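Why Do Old Coins Have Bumpy Edges?

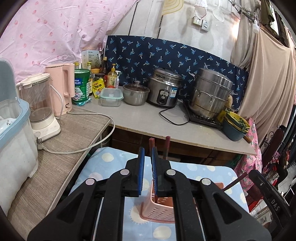
What are the little ridges around the edge of a coin for?
They were put there long ago to stop people from shaving off bits of precious metal, and they have stayed on many coins ever since.

If you have a quarter or a dime in the house, ask a grown-up whether you can borrow it for a few minutes. Run your fingernail slowly around the rim. Do you feel that bumpy, zippy sort of feeling? Collectors call it a reeded edge. Now try the same thing with a penny or a nickel, and your fingernail will slide along smoothly, because those two coins have plain edges.

To understand how the bumps got there, we have to go back a good many hundreds of years, to a time when coins were often made of real silver or real gold. A big silver coin was worth a lot because there was a lot of silver in it, and a small one was worth less. People mostly trusted that the coin in their hand had the right amount of metal, but they often kept a pair of scales nearby, just to be on the safe side!

Let's make up a country called Bilus and put a market in it. A shopper there has a silver coin, and before she spends it she takes a sharp pair of shears and snips the thinnest sliver from the edge. Then she buys her cheese with the coin as if nothing had happened. One sliver isn't worth much, but if she does it to every coin that passes through her hands, she will soon have enough silver to melt into a lump and sell. This was called clipping, and in real life it was a serious crime with terrible punishments.

Clipping was easy because the coins were made by hand. A worker put a blank piece of metal between two stamps, called dies, and hit the top one with a hammer. The coins came out a bit wobbly, and no two were quite the same shape. So if a coin had lost a little off one side, who could tell?

Then came machines that could press coins that were very nearly round, and with them came marks on the edge. Some coins got ridges and some got tiny letters running all the way around. If anybody snipped or filed the edge, the marks were gone, and a shopkeeper could spot it right away. Some large English silver coins carried Latin words on the edge that mean "an ornament and a safeguard" — a pretty thing and a guard, both at once.

You may be wondering why we still bother, now that our everyday coins have no silver or gold in them. Part of it is habit, and people like their money to look the way it always has. But the ridges are useful too. Someone who can't see well can tell a dime from a penny by touch, even though the two are close to the same size.

Something to try at home: put a piece of thin paper over the face of a coin and rub it gently with the side of a pencil until the picture comes through. Then roll the edge of a coin across some soft clay, pressing down as you go, and look at the track it leaves. Try a few different coins and write the name of each one beside its track. Please don't polish old coins, though, however dull they look — collectors like them much better with their old brown or gray color left on.

Written by Haf Yorath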